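Small Online Shops: Selling and Shipping
Course handout, unit 4: Shipping terms and how to write them
Prepared by Remzi Ekinci

Please read this handout before the session in September. We will use your own shop pages in the exercises, so bring the text of your shipping page, also if it is only a draft.

1. Why shipping terms need their own page

Many small shops put the shipping price only in the checkout. The customer fills the cart, types the address, and then sees a cost she did not expect. Often she leaves. A shipping page which is easy to find lets her decide earlier, and it also protects you when there is a disagreement later.

The page should tell where you ship, how much it costs, how long it takes and what happens when a parcel is lost. It does not need to be long. Half a page is usually enough for a shop with one warehouse. 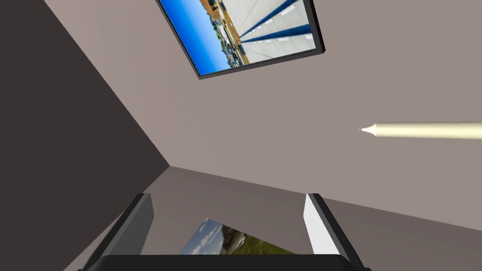
2. Three ways to set the price

Flat rate. Every order pays the same. It is simple to explain, but the small orders pay too much and the heavy orders pay too little. It works well if your products have similar weight.

Rate by weight. More fair, but you must know the packed weight of each product, with the box and the filling. Students often forget the box.

Free above a minimum. The customer pays nothing for shipping when the order reaches a certain value. Set this minimum a little higher than your usual order, and calculate first if your margin can carry it.

Case for discussion: Lastudetti sells dried herbs and teas from one small storage room. In one year it sent 3,537 parcels. Of these, 187 came back. The owner, Solange Araújo, looked at the returned parcels and found that the most common cause was an incomplete address – the apartment number was missing. She made this field required in the order form, with a box to check for people who live in a house. Before the session, think about two questions. Who should pay when such a parcel is sent a second time? And where on the page would you write it?

3. Choosing a carrier

Ask at least two carriers for their prices and compare them on the parcels you really send. In our exercise we use two carriers, Bomport and Aguiar. Bomport is cheaper for parcels under 500 grams and delivers to pickup points only. Aguiar comes to the door, but it asks for a minimum of 11 parcels for each collection. A shop with few orders would have to wait until it has enough, and the customer waits too.

Write down also the hour when the carrier collects. If the van comes at 3 p.m., an order from 4 p.m. leaves on the next working day, and your page must say this. 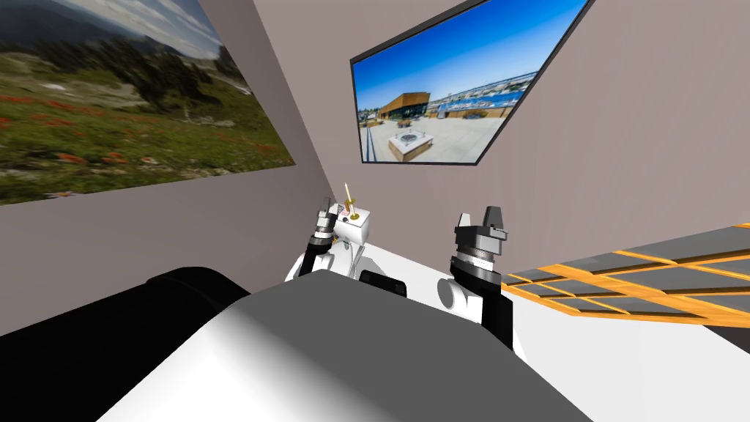

4. Words to be careful with

"Ships in two days" and "arrives in two days" are different promises. Choose one and use it everywhere, also in the emails.

"Working days" should be explained once. Some customers count Saturday and some do not.

"Final sale" does not cancel the rights that the law gives to the buyer. Check the rules of your own country before you use it.

5. Homework

Rewrite the following text, taken from an early version of the Flinonar shop page:

"We ship most places, price depends, please contact. Delivery is fast. No responsibility for lost parcels."

Your version should have no more than eight sentences. Invent the prices if you need them, but keep them consistent. Bring it printed, with wide margins, as your neighbor will write comments on it.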